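3.2 The open day at Hastberg

I'll tell this part in the first person, because most of what we learned that Saturday (26/11/2022) came from standing next to people and watching them get annoyed. Our lab at Hastberg opens its doors once a year, and this time we gave the whole front room to Undau, our simulated backyard. Visitors could sit down, pick up the two hand controllers and drive the arms through a yard chore while everyone behind them gave advice. So much advice!

We ran it as a demonstration first and a study second. There was a sign-up sheet and a short consent form, and anyone who didn't want their session logged could still have a turn with logging switched off. By closing time we had 351 logged attempts spread over 4 chores. Each attempt was capped at 60 seconds, a limit we picked to keep the line moving. I'd pick a longer one if we did it again, and I'll come back to that in Section 5.

The chores were the same ones we use in the lab: bring a basket to the patio, clear small things off the lawn, put a tool away, and water a plant. I had expected the watering to be the crowd favorite. Kids did love it, but the adults kept asking for the basket, and they kept coming back to it after a bad try. Plellimier, our teleoperation layer, passes the operator's wrist motion straight to the arm with very little smoothing, and a basket turns out to be a mean little test of that. You have to come in low, you have to get the fingers on both sides of something woven and curved, and your view of it all comes from the wrist. 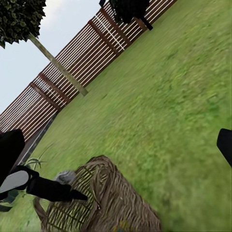

Figure 3. Right wrist view in Undau during the basket chore, with the gripper low over the lawn.

What I hadn't thought enough about was the tilt. In the lab we all roll our wrists without noticing, and the wrist view rolls right along with us. Visitors noticed. Several of them leaned their whole bodies sideways in the chair to get the yard level again (one man nearly went over onto the cable box), and then their hands drifted too, so the view tipped even farther. We ended up telling people to look at the fence and use it as their guide for which way was up. That helped more than anything we had written on the instruction card, and we've since rewritten the card.

The other thing people talked about was speed. When the arm moves quickly, the wrist view smears, and the grass is the first thing to go soft. We left this in on purpose, having trained our policies on blurred views from the start, but it had never struck me how much a new operator leans on the texture of the ground to judge height. With the lawn smeared, folks tended to stop dead and wait for it to settle before they tried to close the fingers. Practiced operators in our group don't do that. They slow down a little earlier and keep drifting in. You can see the difference in the logs as a flat spot in the speed curve, and I think it deserves a study of its own.

A few notes on the setup, for anybody who wants to repeat this. We used the Aguirre hand model with its stock finger geometry. Physics ran locally on one desktop machine under the table, and the spectator screen was fed from the same machine, which was a mistake. Whenever a big group gathered, somebody would ask for the overhead view, and switching it on cost us enough frames that the person in the chair could feel it. For the afternoon we locked the spectator screen to the wrist view and left it there.

We didn't record names or ages. That means I can't say anything solid about who did well, only pass along my impression that people who play a lot of video games were quick for the first couple of tries and then leveled off. The logged attempts were added to our existing set of 4,000 lab demonstrations and tagged as visitor data, so they can be held out. Section 4 compares policies trained with them and without them.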